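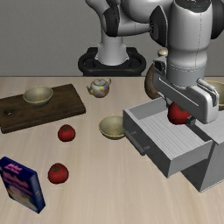 Simulated arm, open drawer, one tomato under the gripper.

Home | Guides | Robots

How to test a robot on a kitchen chore

Start in simulation with one small job, such as a tomato and a drawer. Write down what counts as done. Dallulach runs 250 tries per job, then changes the layout.

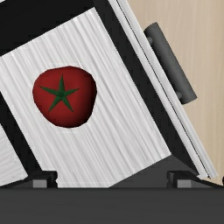
Can a robot tidy my kitchen yet?
Single steps, sometimes. A whole kitchen is still too much.

Log every miss, including drops. Only then move to a real worktop.
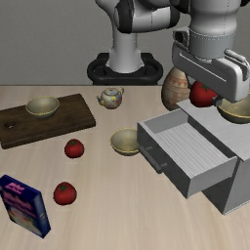 The drawer open and empty, with three tomatoes outside it.

36 shares | 2 comments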